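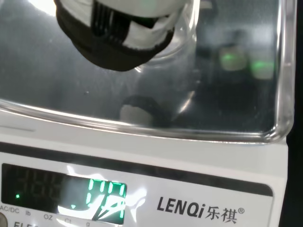

Wrist view, gripper over the scale

Hi all, and hi Ivars,

Sorry for the slow answer, I wanted to get to the end of the January batch before I said anything definite about the weighing task. I'll reply in between, the old-fashioned way.

Ivars Lūse wrote:
> We're about to start recording something very similar to your weighing
> set (cup onto a scale, part into the cup, wait, cup off again) and before
> we burn a month on it I'd love to hear what you'd do differently. Three
> things mainly. How many episodes did you need before the policy did
> anything sensible? Did you use the number on the scale as an input, or
> only the pictures? And how do you deal with see-through things? Our test
> runs with a clear cup are awful and Justinas thinks we should give up and
> buy red ones.

Tell Justinas he's half right! But let me take them in order.

First, the count. We're at 3016 episodes now, and that sounds like a lot until you look at how they're split. For the longest time almost all of them started with the cup in pretty much the same spot to the left of the scale, with the person on the leader arm doing the same nice smooth arc every time. We trained on the first chunk of those and got a policy that did a lovely arc to where the cup usually was, closed its fingers on nothing and then very politely carried the nothing over to the scale. Guadalupe has a video of it and plays it whenever I get too pleased with myself.

What fixed it was a batch of 201 episodes where we deliberately messed up the start. Cup turned, cup too near the scale, arm starting from somewhere stupid, scale shoved over and rotated on the cloth. It took us two afternoons, and those 201 did more for the success rate than the thousand or so before them. So if I were starting over I'd do the messy ones from day one and mix them in as we go. Don't save them up for the end like we did. People get into a rhythm with the leader arm, and once they have one it's surprisingly hard to talk them out of it (me included, my arcs are gorgeous and useless).

The other thing I'd start earlier is recoveries. When an operator fumbled we used to hit discard and go again. Now we keep the fumble if they manage to get out of it without letting go of the leader. Birutė tags those by hand afterward with a start and end time for the bad part, so we can leave the actual mistake out of the loss and keep the getting-out-of-it. We have 96 tagged so far. I'd love ten times that, but you can't really ask someone to fumble on purpose, it comes out looking like bad theater.

> Also, do you cut the waiting? Ours sits there for ages until the reading
> settles and I'm worried it will just learn to sit there.

It will. Ours did. It would set the cup down, back off a little and then hover over the scale forever like it was waiting for a bus. We ended up trimming the hover in every episode to a fixed short length and keeping a handful of long ones, and we added a "settled" flag that comes from the scale log. With the flag as an input it leaves when it should. Without the flag it leaves when it feels like it.

That sort of brings me to the number. We don't feed the reading in as a number. We tried it in the fall and the model leaned on it in ways we didn't like at all, like deciding the cup was down the moment the reading twitched, even if what had twitched it was a finger brushing the pan. So now it gets two camera views, joint positions, gripper opening, and the settled flag, and the actual weight is only logged for scoring. The digits are there in the wrist view if the model wants them, but I have my doubts about how much it gets out of them. Green LEDs in a shiny panel, and a glare streak that comes and goes as the arm moves. I can't always read them myself when I'm checking episodes.

Which is a good reason to log the weight from the scale directly if yours has an output. If it doesn't, have somebody write the reading down while they record. Do NOT plan on reading it off the video later. Vaher's people tried that with our wrist footage as a favor to us, and the decimal point alone drove them up the wall.

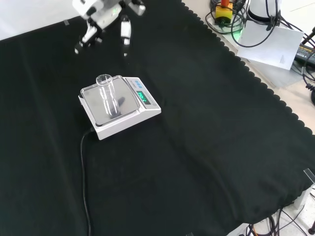

Now, clear cups. We kept ours clear. The whole point of Prokow is lab-type stuff, so if it only works with a red cup we haven't really learned much. But I wouldn't start with clear ones, and there I'm with Justinas. Do your first few hundred with something opaque so you can tell whether your setup works at all, then swap, and expect the success rate to fall off a cliff for a while.

A black cloth under everything helped us more than any change to the model. On the bare beige table the cup rim just vanished from the side camera. On black you get a thin bright edge, and that seems to be enough. Clip the cloth down properly, though! We had a week where it crept toward the operator a little with every session, and we only found out when Birutė overlaid the first and last episode of the week. The scale had wandered along with it. As a source of variety that isn't bad, but I'd like to be the one choosing it.

Metal pan and clear cup together are still the worst case. The pan reflects the cup, it reflects the gripper, it reflects whatever is lit up on the arm. Early on the policy would sometimes go down for the reflection of its own fingers. What helped was moving the lamp between sessions so the reflections never sat in the same place twice. Matte tape on the pan would probably have been easier, but Guadalupe refused on the grounds that real scales don't come with tape on them, and fine, she's right.

> And what does a session look like for you in practice? We have two
> people and one arm.

Same here most days. One person drives, one resets the table and writes things down, and you swap when the driver starts getting sloppy. We aim for 70 kept episodes in a session. We've done more, but when I looked back at the long sessions, the tail ends were full of jerky little corrections, and I ended up throwing a lot of those out. A few habits that stuck:

- Zero the scale before every episode, not every session. Put it on the reset checklist and make the person resetting say it out loud.
- Wipe the pan. Fingerprints show up in the wrist view much more than you'd think.
- Look at both cameras every ten episodes at full size. The little preview thumbnails hid a focus problem from us for most of a day.
- Keep the e-stop where the driver can reach it without looking. Also keep it out of the side camera if you can, ours is in half the footage and I keep meaning to move it.
- Write a one-line note for anything odd. "Cup slid", "bumped scale", "sneezed". You will not remember.

One thing I still don't have a good answer to, and I'd be curious what others on Trernelus do: how do you split train and test when the sessions are this alike? If I split by episode the test numbers look great and mean nothing. If I split by session they bounce all over depending on which session I hold out. At the moment I'm holding out one driver entirely (sorry, Birutė) and it's the least bad thing I've found, but with only three drivers that's a big chunk of the data to give up.

Ivars, if you want, I can put the reset checklist and the trimming script in the shared folder at Bresorbridge. The script is ugly and assumes our log format, so you'd have to change the column names and probably swear at it a bit. Let me know what format your scale writes and I'll see if I can save you some of that.

Cheers,
Amerley

--
Amerley Agyeman
Prokow, weighing and small parts

Trernelus list archive | Contact the list owner | Copyright of messages stays with their authors | Back to top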